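1/6/20. Short thread on what we did to the two-arm Vumska cell this week, mostly so I can find it again in June.

**1/** Right gripper was dropping things on the lift. Force limit read 259 and it should be 300. Somebody had turned it down for soft parts and left it there. Put it back and wrote the value on the door.

**2/** Finger joints on both hands were stiff. Took the fingers off, wiped the pins, one drop of Kaston light oil on each. Don't use the thick grease from the big arms. It picks up dust and you'll be doing this again in a month.

**3/** Wrist screws next. Two on the left block had backed out a little. Cleaned the threads, put on a bit of blue threadlocker and ran them in by hand before using the driver.

**4/** Zodar controller log is full at 2,000 lines and then it overwrites the oldest ones. Copy it off before you restart. I lost the drop faults that way the first time.

**5/** Re-zeroed both arms, then ran slow pick cycles over the table with the plate, the mug and the striped pumpkins. Speed at 280 for now.

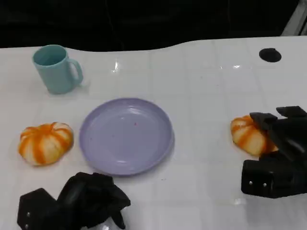
**6/** Do you have to re-zero both arms if you only took the fingers off one?

Only the arm you worked on needs it. I do both anyway when the cell is already down, as it adds a few minutes.

**7/** Still to do: new cable tie on the left elbow, and order spare finger pads from Huttunen. We're down to the last set.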